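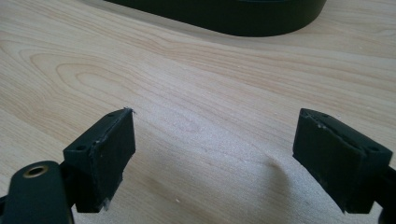 Light-colored wood with an oval swirl in the grain, one of the tabletops in the Skurnell range.

SKURNELL BRINGS ITS PALE WOOD TABLES TO PRARKEO THIS AUGUST

I'm Océane Campbell, I run Skurnell, and I've been told a press release should be written as if somebody else wrote it. I tried. It sounded like a bank. So you're getting this from me, and the news is that our tables are going on show at Prarkeo this August and you can come and put your hands all over them!

If you don't know us, we make tables and very little else. We started with a desk for my sister (she still has it, and she still puts hot mugs on it) and then people she knew wanted one, and then people I'd never met wanted one. Last year we sold some 900 tables, and I think I answered emails about most of them.

What people write to us about is the grain. I love grain. I will talk about it for as long as you let me. Every top is picked out by eye before it goes anywhere near a set of legs, and I go looking for the boards with something happening in them: long quiet streaks and then, bang, a big oval swirl with the rings getting tighter and tighter toward the middle. Woodworkers call that cathedral grain. My dad calls it "the puddle," and I'm afraid that's the name that stuck in the workshop.

We finish the tops pale and smooth and we don't stain them. I've tried stain, and I've got a shelf of sample boards in the back that look like tea. A blond top changes so much through the day, nearly white where the light lands on it and then warmer again a few inches over. It also looks great with something dark sitting on it. Go and put a black bowl on a pale table and tell me I'm wrong.

There are 2 new models in the show. The Amano is our dining table, with rounded corners and room for 7 if one of you doesn't mind the end. The Spahić is a narrow one for hallways and small kitchens, and it's the one I've got at home, covered in mail. Both can be ordered at Prarkeo, and you can pick your own top from the stack while you're there. Please do take your time over it. One couple at our last open day spent most of an afternoon on theirs and we had to bring them sandwiches.

On the Sunday I'll be giving a talk on looking after a light wood top, which is mostly me asking you to use a soft cloth and to stop worrying so much. Bring a photo of your worst ring mark and we'll have a look at it together. Kids are welcome, and so are well-behaved dogs (the floor is concrete, they can't hurt it).

Entry is free and you don't need a ticket. Writers and photographers who'd like to see the tables before the doors open can get in touch with me through the Skurnell workshop, and I'll meet you there with coffee. Sample pieces of the wood can be mailed out on request, just tell me whether you want a swirly one or a plain one.

Press contact: Océane Campbell, Skurnell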